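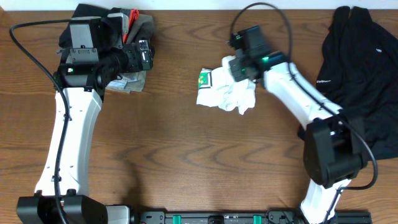
Cost per wear is a number you make up

2018-02-24

I have a sweater that cost me 156 dollars. I bought it in Bastport in November, in a shop where everything hangs very far apart, and the woman who sold it to me did the sum for me on the back of the receipt. If I wore it twice a week through the cold months, and kept it for five winters, it would come out cheaper than the acrylic one across the street. She underlined the answer.

I have worn it 13 times. I know this because I started keeping a tally after reading one wardrobe post too many, and I wanted to see what the sum looked like when it was done with wears I'd already had. It comes to 12 dollars a wear. For that I could have rented something.

Before anyone writes in, yes, I understand that it goes down every time I put it on. My trouble is with the way the number gets used, and that's always in the shop, or on the page with the buy button, before anybody has worn anything.

What the sum is supposed to do

The idea is old and on paper it's fine. You take the price, you divide by the number of times you'll wear the thing, and you compare. A cheap shirt that goes out of shape in a month loses to a dearer shirt that lasts for years. I don't argue with the division. I argue with the bottom half of it, which is a guess, made by someone who is holding the shirt and wants it.

Try it yourself. Think of something you'd like to own and can't quite justify, and see how many wears you give it. I gave a raincoat "every wet day", as if I had never once in my life grabbed the umbrella and gone out in whatever was on the hook.

My friend Linnea Bakke thinks I'm being unfair. Her view is that any sum is better than none, and that people who do it at least stop and think. Maybe. But when I asked her what she had decided against buying after doing the sum, she couldn't come up with anything. She could name two pairs of boots it had talked her into. (They are good boots.)

The lifetime problem

The other guess is how long the thing will last, and here I get properly grumpy, as this part is stated like a fact of nature. Good wool lasts ten years. Good denim lasts longer. Says who, and worn how?

There is an app called Gralel that does all this for you. You type in what you paid and it fills in an expected life by type of garment. I put in my whole closet over two evenings, socks included, and it told me I had saved 3026 dollars by buying well. I would like to know where it is. As far as I can tell, the app compared what I paid with what I would have spent replacing cheaper versions of everything, at a rate it chose, including a linen jacket I've had on once, to a wedding, for the part before the dancing.

I wrote and asked how the expected lives were set. The answer was polite and said they were based on "garment quality data". I asked what that was and didn't get a second answer. I've since deleted the thing, so if they have published it somewhere I'd be glad to be told.

Moths, by the way, are not in the app. Neither is the hot wash that your visiting brother runs as a favor.

What about looking after them

The standard comeback is that I'm ignoring care. Buy well, then treat it well, and the numbers come true. So last year I tried that too, and I will report that some of it worked.

Washing less works. I'm convinced of that much. Jeans and sweaters can go a long time with airing out over a chair, and mine look better for it. Turning dark things inside out seems to help, though I have nothing to compare against except my memory of older black T-shirts, and I don't trust my memory of T-shirts.

Special detergents I'm less sure of. I used a bottle of the wool kind made by Zornudine, which smells like a church, and then went back to a small squirt of the plain stuff in cool water, and I can't tell which sweater had which. Enikő Erdős, who has knitted since before I could tie my shoes, told me she has used cheap shampoo all along. She also says that most of what kills a sweater is hanging it up. Fold it, put it on a shelf, leave it alone.

The little electric shavers for pilling do remove pilling. They also remove sweater. I'd go easy.

Mending is where I've changed my mind the most. I used to think it was a hobby for people with good light and patience, and then I paid Levente Csizmadia to redo two elbows and a pocket. The old brown cardigan he fixed is now the thing I wear more than anything else in the house, including the item with the underlined receipt. It cost very little to begin with. By the sacred formula it's the best buy I ever made, and no one in any shop would have predicted it, me least of all.

What I do now

I don't have a system, and I'd be suspicious of myself if I did. But I've stopped counting forward. If I catch myself saying "I'd wear it all the time", I go home and look at what I do wear all the time, and it's nearly always soft, blue or brown, and has pockets. If the new thing isn't like that, I won't wear it all the time – I never have before.

I also look at seams, because they're there to look at. Pull gently on either side and see if daylight comes through. Check whether there's any spare cloth inside the hem. Those things you can learn in the shop without a calculator. Price tells you less than you'd hope. I've seen poor seams on very proud price tags, and the label Pai, which people keep recommending to me, had a shirt on the rack with a loose thread at every buttonhole. Could have been a bad one. I only looked at the one.

A reader of an older post said I'd feel different if I had spent 2000 dollars on a really good coat, since then I'd be sure to wear it. I think he's right that I would wear it. I'd wear it out of guilt, and on mild days, and I'd be warm and cross. I don't know how you put that in the sum.

The tally for the blue sweater goes on, on the inside of the closet door, in pencil. I'll post the figure again next winter if the moths leave me anything to divide by. Meanwhile, if you have kept an actual record of wears, years of it and not a feeling, please send it to me. I've had plenty of estimates already.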